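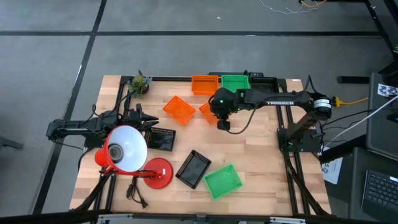
Butcher-block top, grey carpet, orange basket.

Print | E-mail

Filed under: Workshop Notebook > Timber & Finishes

07/03/2023

Oil finishes on pale timber, continued

Warm and sticky in the shop all day, with the roller door half up and hardly a breath of air coming through it, so whatever I write below about drying times should be read with the weather in mind. I'd meant to get the last coats on before lunch and didn't, thanks to a long and very enjoyable phone call with Willy Koster about raised grain, of which more further down.

For those of you who haven't been following along (hello Ciarán, I know you skip to the ends), the question is what to put on light-coloured laminated tops that people will be leaning on, eating at and putting mugs down on for years. The old polyurethane looks lovely for a while and then somebody drags something gritty across it, and from then on you're either living with the scratch or stripping the whole top. Oil scratches too, of course, but you can fix one corner on a quiet afternoon and nobody has to move out of the room while you do it.

The candidates are the Fumari oil, which we've used at Plokham for as long as I've been here, and the Civden, which is thicker and has a bit of wax in it. Both are going on 4 offcuts of the same beech, all from the one length so the colour is as even as I could manage. Two boards got Fumari and two got Civden. Of each pair, one was sanded to 400 and the other taken right up to 1000, mostly to settle an argument between me and Zulmira about whether the extra sanding does anything except use up paper and make your shoulder ache.

What I did today

Wiped everything down with a barely damp cloth first thing, let it sit, then knocked the fuzz back very lightly by hand. The two finer boards hardly needed it. The coarser pair felt like a peach, and I should have raised the grain on those before I ever opened a tin – I did it on the last lot and simply forgot on this one. Willy's view is that you should wet and sand twice on beech and that anyone who does it once is only being polite to the timber. I've written that on the wall.

Fumari went on with a folded bit of old bedsheet, as usual. It soaks in fast at the ends and sits on top in the middle, so I went back to the ends until they stopped drinking. Left it while I had a cup of tea and sorted the screws Hok-lam brought over from Mockus (wrong length, right head, they'll do for the shelves), then buffed off with a clean bit of sheet. Lovely to use. Smells like somebody's grandfather's cricket bat, which I count in its favour.

The Civden was more of a wrestle. In this heat it goes tacky sooner than you'd like, and I was still spreading on the far end when the near end began to grab at the cloth. The label says thin coats and the label is right. I put a white pad on it to work it in and that was much better than the cloth, less drag and no lint. Next time I'll do one board from start to finish before touching the other, and I'd ask anyone else having a go to do the same.

How they look

Colour first, as that's what the customers will ask about. Both oils warm the beech up, and there's no getting away from it. The Fumari takes it towards honey. The Civden stays paler and a little flatter, closer to how the bare board looks when you've just planed it, and I was surprised by how much I liked that. Under the tube lights you'd struggle to pick one from the other, so please carry them over to the door before you give an opinion. Wilma did that on her way through and chose the Civden without knowing which was which, then changed her mind when she ran her hand over it.

Feel is where they part ways. The 1000 board with Fumari is silky, almost slippery, and I kept picking it up for no good reason. Its coarser partner is only a shade rougher, and I doubt anyone would notice once a top has been used for a bit. With the Civden I can't feel a difference between the two sandings at all. The wax must be filling whatever the paper left behind. Zulmira will be insufferable.

There's one odd thing I'd like another pair of eyes on. The finer Fumari board has a patch near one glue line that has stayed dull, a bit like a thumbprint. It could be glue squeeze-out that I didn't scrape off properly, or the high sanding may have closed the surface up so the oil hasn't gone in evenly. Willy thinks glue. I think glue as well, but I'd rather it was the sanding as that would give me an excuse to stop doing it. I've pencilled a ring on the back behind the spot. Don't scrape it yet, please.

Rags

I know I go on about this. Oily rags do not go in the bin, scrunched up or otherwise. They get opened out flat over the rail outside until they've gone stiff, or they go in the water tin with the lid on. I found one balled up under the sink this morning, and in this weather that is how sheds burn down. I'm not cross and I'm not asking whose it was, but do have a look under your own bench before you lock up.

Stock

Fumari is down to about a third of the tin. The Civden is barely started. We're low on white pads and completely out of the fine paper after this little adventure, and I won't be reordering it until we've agreed that we want it. Hok-lam is going past Mockus again and has offered to swap the screws, so if there's anything else you need from there, put it on the board by the kettle with your initials.

Still to do

Stain tests, once all the boards have hardened properly, so nothing wet near them until then. I want to try black tea, beetroot juice and red wine, left to dry and then wiped, plus a hot mug straight from the kettle. Ciarán suggested turmeric and I think that's cruel but fair. I'd also like to leave one board from each pair in the front window through to August, with half of it under card, to see how far the colour shifts over winter.

The boards are on the top rack, face up, on the little painter's pyramids. Edges only if you need to move them. The Civden ones were still taking a fingerprint when I left (mine, sorry, bottom corner), and I'll buff that out in the morning before anything else goes on.

Must ring Willy back about the glue.

Tags: beech, benchtops, oil and wax, sanding, shop safety

Plokham Workshop | Contact us | © Plokham Workshop, all rights reserved | Back to top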